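Pristier Handheld Steamer: five months in, and I still mostly like it

I held out on buying a garment steamer for years. My mother ironed everything, pillowcases included, and somewhere along the way I decided I would be a person who owned neither an iron nor a guilty conscience. Then I moved to a place with big west windows, hung up a set of linen curtains straight out of the package, and had to look at those fold lines every single evening while I ate dinner. A grid! Twelve squares per curtain, lit from behind. I lasted a month.

So I bought the Pristier, the middle one in the range, the white model with the removable tank. I paid $76 for it on a sale that seems to come back every few weeks, so don't pay full price. I'd been going back and forth between this and the Hevance, which a lot of people in our group swear by, and I'll get to how they compare because I borrowed one for a weekend.

Setup is nothing. You fill the tank, click it in, plug it in and wait for the light to go from red to green. The box says 30 seconds and mine takes more like 50, long enough for me to wander off and forget about it. It does shut itself off if you leave it alone for a while, and I have tested that feature more than I meant to.

The cord is nice and long. I can do both curtains without unplugging, which I couldn't with the Hevance unless I dragged out an extension cord. The handle is comfortable for about 5 minutes and then you start to notice that you're holding a small kettle over your head. If you're doing shirts on a hanger you'll be fine. If you're doing floor-to-ceiling curtains, plan on a break and maybe a snack.

Now, the steam. It's good! It's really good on cotton and on anything with a bit of stretch, and it took the fold lines out of the linen on the second pass, with me pulling down on the hem with my other hand. (First pass, nothing, and I was ready to box it up and send it back.) Wool coats come out looking like you paid somebody. Polyester is easy but go lightly and keep the head moving. Velvet I did from the back, and the pile stood up beautifully. I have not been brave enough to try silk.

It will not give you a crease. If you want sharp pleats or a crisp collar, get an iron. I tried the little clip-on crease attachment that comes in the box and it's a hinge with two flat plates that you squeeze around your pants, and what I got was a soft line that wandered off toward my knee. Mine lives in a drawer now.

The thing that bugs me most is spitting. Tip the steamer past a certain angle and it coughs a few drops of hot water out of the front. On a white shirt who cares, but on a darker cotton you get spots that take a while to dry off. It's worse when the tank is nearly full, so I stopped filling it to the line. I only fill it two thirds of the way now and refill more often. Also, hold the trigger down over the sink for a few seconds before you start, to clear out whatever is sitting in the hose.

I use filtered water because ours is hard. Someone wrote in the comments on the last review that theirs clogged up by December on plain tap water, and the booklet does suggest descaling with vinegar. I did that once. The apartment smelled like a salad for a day.

So, compared to the Hevance: the Hevance heats faster and hardly spits at all, and it feels better made, with a metal plate where the Pristier has plastic. It's also heavier, the tank is tiny, and it costs a good bit more. For one shirt before work I'd take the Hevance. For large flat pieces, meaning curtains, bedspreads, tablecloths, wall hangings and all the other stuff that arrives folded into a brick, I'd stay with the Pristier for the bigger tank alone. I also looked at the Vass in the store and put it back, as the trigger doesn't lock on and my thumb was already complaining.

I did check the reviews before buying, all 3,191 of them (fine, I read the first two pages), and the complaints were mostly about spitting and a few about the tank latch. My latch is fine so far. I push it until it clicks twice.

Four out of five from me. I'd buy it again at the sale price, and I'd tell them to redesign the nozzle.

Big printed cloth, Van Gogh-style night colors, with soft folds along the left side: 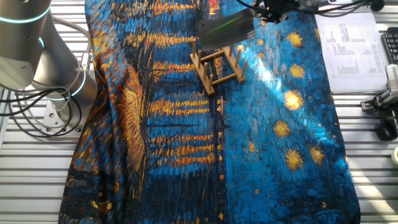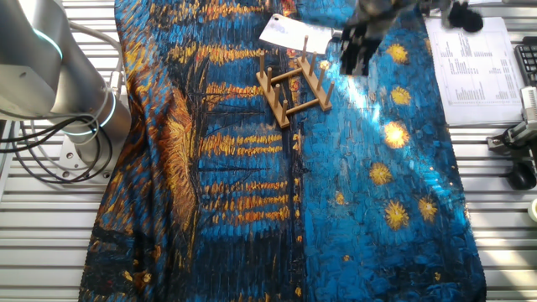 Priltero Home Textiles Club, Reviews and Swaps

For printed fabric I'd start on a corner, on the wrong side, with the steam on low. Let it cool completely before you decide you need another go, and don't fold it up while it's still damp or you'll be right back where you started. I roll mine around an old wrapping paper tube and stand it in the closet. If anyone has used the Pristier on canvas, leave a comment, I have a painted drop cloth waiting and I'm nervous about the paint.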